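Surnico Reopens Two-Arm Household Cell at Grendari After Maintenance Stop

June 5, 2026

GRENDARI - The Surnico Institute for Applied Automation has returned its two-arm household cell to service following a scheduled maintenance stop, the institute announced. The stop covered the wrist equipment, the cable runs and the positioning of the work table, and was followed by a series of supervised handling tasks with small plug-in household goods.

The cell is one of 2 operated by the institute at its Grendari site. It consists of a pair of arms on a common base, a table placed against the wall, and a power strip hung within reach. It is used to study how a machine can prepare, refill and connect the kind of small electrical products found in most homes. The current work concerns plug-in insect repellents with liquid refills.

The institute said that the cell had completed 205 hours of operation between its January inspection and the start of the stop. The interval set out in the maintenance plan is 200 hours. The additional five hours were approved in advance so that a block of trials already in progress could be finished.

Work on the cell was directed by Inês Frade, head of technical services at Surnico. Parts and measuring equipment were supplied by Hosseinzadeh, the Dritumham firm that has held the service agreement for both cells for the past two years.

"The arms themselves were in good order," Frade said. "Most of our time went to the cables and to the table. A table that has shifted by the width of a finger will give you a week of poor results, and you can lose a good part of that week looking for the fault in the software."

Cable runs revised

According to the maintenance report, the largest single item was the routing of the cables that serve the wrists. Under the earlier arrangement, the cables were fastened closely along the full length of each arm. During long reaches toward the wall, this placed a steady pull on the connectors. Two connectors were replaced in January, and a third was found to be worn when the cell was opened for this stop.

The revised layout leaves a free loop at the wrist and brings the cable back along the outside of the arm. The length of the loop is set with the arm fully extended and then checked with the wrist turned to both ends of its travel. Technicians are instructed to move the arm slowly by hand through these positions before power is restored, and to record any point at which the cable touches the table or the wall.

The colored bands on the arms have been included in the written procedure for the first time. Staff are asked to name the arm by side and by wrist color, blue for left and green for right, when calling out a fault. The report notes that "left" and "right" had on occasion been understood differently by persons standing on opposite sides of the table.

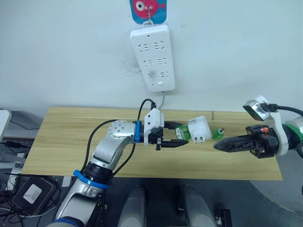
The two-arm cell with a plug-in repellent, an adapter and a bottle of liquid on the table.

Table and power strip

The table has been placed in a new position relative to the base and its location has been entered in the cell record. Its height was left unchanged. The front edge is measured from the base at both ends before each session, and a session is not to begin if either reading differs from the record by more than the permitted amount.

The power strip is hung vertically on a hook fixed to the wall with an adhesive plate. The institute considered a rigid mount during the planning of the stop but decided to keep the hook for the present series. A strip that can swing slightly is closer to what is found in a home, the report states, and the forces recorded when a plug is pressed into it are part of what the project is intended to study.

The adhesive plate, which is printed with a cartoon fish, is now listed as a consumable. It is to be inspected for lifting at the edges at the beginning of each week and replaced at the first sign of movement. The wall to the left of the strip shows scuffing at the height of the sockets. Repainting has been deferred until the series is complete, and the marks will be photographed at each service so that any new contact with the wall can be identified.

Frade said that the strip is also subject to the ordinary electrical checks that apply throughout the building. "It is a household item in a laboratory, and the laboratory rules come first," she said. "If the indicator or the switch gives any cause for doubt, the strip is taken down and a new one is hung."

Gripper adjustment

Both grippers were removed, cleaned and refitted. The fingers were examined for wear at the tips, where contact with small caps and plug housings is greatest, and the closing position was reset with a gauge supplied by Hosseinzadeh.

The closing force was then adjusted separately on each side. Refill bottles are small and light, and a grip that is suitable for a plug-in device may be too strong for a plastic container. The institute has adopted a lower starting force for all work with bottles, to be raised in small steps only where the record shows that an object has slipped.

Particular attention was given to tasks in which the two grippers work close together. The minimum distance between the wrists has been increased in the control settings, and the approach speed has been reduced whenever both arms are over the center of the table. The equipment mounted on each wrist adds to the space that the arm requires, and the earlier settings had been prepared before some of that equipment was installed.

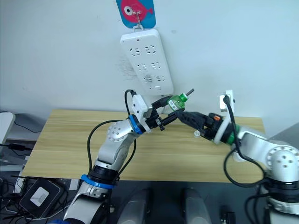
Photo: Surnico Institute for Applied Automation

Trials following the stop

A total of 77 supervised trials have been scheduled to confirm the new settings. They begin with simple movements, in which a single arm reaches to a marked point on the table, and proceed to tasks that require both arms to attend to one small bottle. Work at the power strip is reserved for the last part of the schedule.

Each trial is attended by an operator with access to the stop control. The operator records the starting position of every object, the settings in force, and any contact that was not planned. Caps and other small parts must be accounted for before the next trial is started. The report observes that a transparent cap is easily overlooked on a pale tabletop, and operators are asked to check for it by touch once the arms have been halted.

Results will not be published separately for this group of trials. They will be added to the maintenance file and used to decide whether the same settings should be applied to the second cell, which is due for service later in the year.

Liquids are handled under the site's existing safety rules. Absorbent material is kept at the operator's station, and any spill on or near the base requires the cell to be switched off until the area has been cleaned and inspected. Items on the shelf and floor beside the table, including power adapters and control equipment, are covered by the same rule.

Changes for visiting teams

Teams that have time reserved on the cell are asked to review the revised operating sheet before arrival. Programs written for the previous table position will not be accepted without a new check of all reach points. The institute's technical staff will assist with this check at the beginning of the first reserved session, and teams should allow a half day for it.

Visiting teams may continue to bring their own objects, provided that these are submitted for inspection in advance. Plug-in devices must be free of damage to the prongs and housing. Liquid refills must be supplied in their original containers with the label in place.

The institute has also amended its rule on wrist equipment. Cameras and mounting brackets may no longer be repositioned by visiting personnel, even for short tests - a request must be made to technical services, and the calibration must be repeated afterward. Frade said that the rule had been introduced after several cases in which a bracket was moved and returned by eye.

"People were careful, and they put it back very close to where it had been," she said. "Very close is enough for reaching to a bottle. It is a different matter when you are trying to line up two prongs with a socket."

The service interval will remain at 200 hours. Hosseinzadeh will carry out the next inspection from its Dritumham office under the present agreement, with the cable loops and the closing position of the grippers listed as the first items to be checked.

Requests for reserved time, together with copies of the revised operating sheet, are handled by the technical services office at Grendari during normal business hours.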